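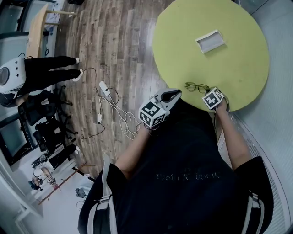 Clundmont 跨性别与多元性别支持协会
工作会议纪要

日期:2021年3月13日
地点:Waltberg 楼二层会议室
主持:Cornel Radu
记录:Stefaniia Stetsiuk
出席:Cosmin Mihăilă、Octavian Nistor、Teodor Mihăilă、Cornel Radu、Stefaniia Stetsiuk
列席:Barbier 诊所代表一名(仅参加第二项)

一、上次纪要
上次会议纪要无修改,通过。Octavian Nistor 提出,上次第四项中“咨询”一词应统一为“同伴支持”,以免读者误认为本会提供心理治疗。同意,今后文件照此执行。

二、转介流程
Barbier 诊所代表介绍了目前的接诊安排。首次预约的等待时间为7周,复诊较短。诊所希望本会转介时只填写称呼、联系方式和希望使用的代词,不要附个人经历。Cosmin Mihăilă 问,如本人愿意附上以往的病历,是否可以一并寄送。代表答复:由本人在首次就诊时带来即可,本会不必经手。
Teodor Mihăilă 指出,现行转介表仍有“出生时登记姓名”一栏,有来访者对此表示不满。讨论后决定删去该栏。诊所如因登记需要,由诊所自行向本人询问。
代表于本项结束后离席。

三、对 Stimamska 小册子的回应
Stimamska 出版的关于青少年性别认同的小册子已在本地几所学校流传。Octavian Nistor 逐页核对了引文,全册共引用18处文献,其中有2处查不到原文,另有几处只截取了半句,与原文结论不符。
Cosmin Mihăilă 主张发表公开信,逐条反驳。Cornel Radu 认为公开信会给小册子增加读者,倾向于直接写信给各校校长,附上核对结果。Stefaniia Stetsiuk 支持后一方案,并建议附一份家长可以看懂的短文,避免术语。
Cosmin Mihăilă 保留意见,要求记入纪要:如学校方面没有答复,应重新讨论公开信。
决定:先致信学校,不公开发表。信稿由 Octavian Nistor 起草,Teodor Mihăilă 校对。信中只谈引文和事实,不评论作者个人的身份或学历。

四、证件更名指引
现有指引中关于户籍登记处的部分已过时,窗口地址和所需表格都有变动。Teodor Mihăilă 已去登记处取回新表格,并与窗口工作人员核对了顺序:先办身份证件,再办银行和学历证明。学历证明换发一节暂缺,各校做法不一,待收到回复后补写。
Cornel Radu 提醒,指引中不要写办理时限,以前写过的时限多次不准,引起投诉。同意。

五、同伴支持小组
线上小组参加人数稳定,上次有近15人参加。Stefaniia Stetsiuk 反映,有家长用孩子的链接进入了小组,引起其他参加者不安。决定每次更换链接,主持人在开始前逐一确认参加者。家长另设小组,由 Cosmin Mihăilă 联系主持人选。
恢复线下活动一事暂不决定。Waltberg 方面尚未说明会议室晚间能否使用,Cornel Radu 继续询问。

六、经费
印刷费用略有超支,原因是转介表重印。从活动费中调剂,无异议。
11月纪念活动的拨款申请需要附场地报价,目前只收到一家,Octavian Nistor 再联系另外两处。

七、其他
Teodor Mihăilă 提出网站上的联系电话仍是旧号码。Stefaniia Stetsiuk 负责更改。
图书角有几本书借出后未还,登记本上没有留电话。今后借书须登记联系方式。

待办事项
Octavian Nistor:致学校信稿;场地报价
Teodor Mihăilă:校对信稿;更新更名指引
Cosmin Mihăilă:家长小组主持人选
Cornel Radu:会议室晚间使用;修改转介表并发给 Barbier 诊所
Stefaniia Stetsiuk:家长短文;网站电话;小组链接

下次会议日期由主持人另行通知。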